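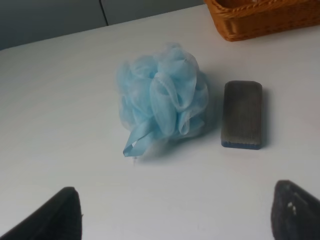
Liam Kinsella

About Jarkex

Most companies use this page to tell you when they were founded and how passionate they are. We were founded in a rented unit behind a tile showroom, and we are moderately passionate, mostly before lunch. What we'd like to tell you about is the May fault, which explains more about how we work than our mission statement does. (We have one. It's on a mug.)

Jarkex is seven people who teach robot arms to pick up household objects and put them in a basket. Sponges, bath poufs, fruit, whatever fits between two fingers. Customers come to us when their own arm does this beautifully in the demo and badly everywhere else.

In May we were running a long job for Irkitz, who wanted an arm that could clear a table overnight with the lights on and the staff at home. We had a grip routine we were proud of. It closed until it felt resistance, then added a little. On hard things this worked fine. On a pouf, which is mostly air and good intentions, the fingers kept closing and waiting for a resistance that never came, and eventually the controller decided the sensor had died. It then did what we had told it to do with a dead sensor, and carried on using the last good reading.

The last good reading was from a puzzle cube. The next object was a peach.

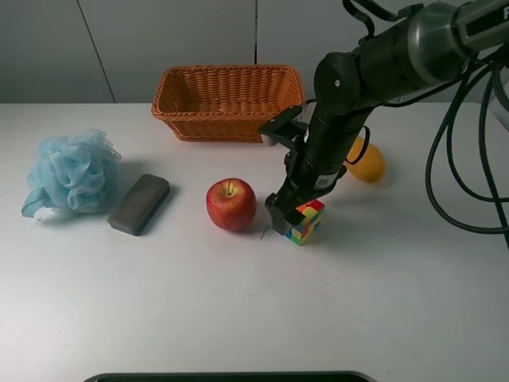 Adelmo Leone, who runs our test bench, came in at 7 in the morning and found the arm still working. It had squeezed 16 objects at cube force, not all of which had enjoyed it, and had logged every one as a success. There was juice in the wrist joint. Adelmo hit the stop button, took the arm apart on newspaper and wrote a report so short that we still read it to new hires: "It was not broken. It did what we wrote."

No one was hurt, and a peach is a cheap way to learn something. But the same code would have treated a hand exactly as it treated the peach, and we had been about to ship it. We called Irkitz that morning and told them. It was not a fun call. They are still a customer, and they now ask better questions than we do.

So a few things changed. An arm that loses a sensor reading now stops and stays stopped until a person walks over to it. Every release gets 20 full clears of a mixed table, soft things next to hard things, with somebody in the room.
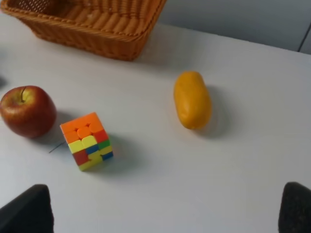
The order gets shuffled each time too, after we found we'd been setting up the easy ones first without noticing. Unattended runs are gone for new code. This has made us slower, and our quotes say so.

We also keep a fault log and share it with customers, including the embarrassing entries. The wrist cable that was plugged in upside down for 5 hours is in there. So is my name, next to it.

If you'd like an arm looked at, write to the office and ask for Adelmo. Tell him what it dropped, and what it said it did.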